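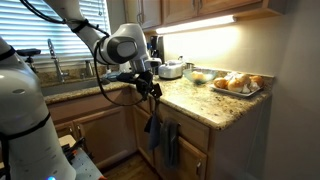
Chapter 10
Placing an Arm in a Working Kitchen

The Villo build uses two arms in an ordinary kitchen. This chapter deals with reach, cable slack and the handling of cloth; control software is left to Chapter 11.

10.1 Reach along the counter

Measure from the shoulder joint to the farthest point the gripper must touch, then repeat with the wrist pointing down. The second figure is the shorter one, and it governs where the base stands. Corners need a separate check - the elbow swings wide there.
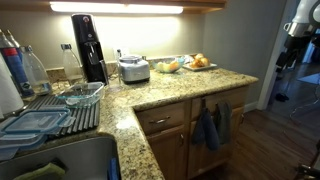 Milagros Estrella would measure with the wrist down first and skip the other figure until the base is fixed.

10.2 Cloth

A towel has no fixed shape, so its grasp point must be found afresh each time. Close the fingers slowly and leave enough cable for the wrist to turn fully.

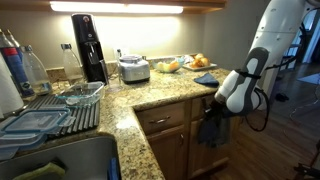 Fig. 10.3 Dark navy towel held in the gripper, in front of the lower cabinets.

Grip force is set in 36 steps. Start at step two and raise it one step at a time.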